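Magnesium at night – worth it?

jkhosravi
I've taken a magnesium pill before bed for 6 weeks. Falling asleep is easier, but I still wake up at 2. Anyone else? 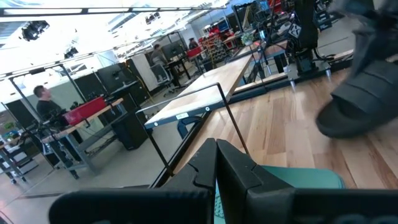

Re: Magnesium at night – worth it?

lumturie_m
Same here for 100 mg. I quit coffee in August and that did more.

drudis16
Disagree. Coffee never bothered me, magnesium helped in days.

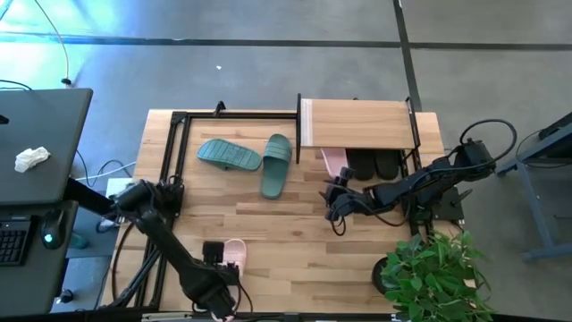

What dose though? The label on mine says to take it with food.

jkhosravi
With dinner, then. I'll try that – bedtime may be too late.
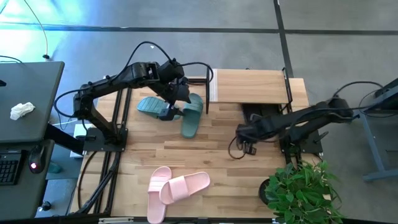
Will also ask my pharmacist about the waking.

Comments

Metcombe: Powder upset my stomach.

Hastetti: Pills were fine for me.

Contact | Back to top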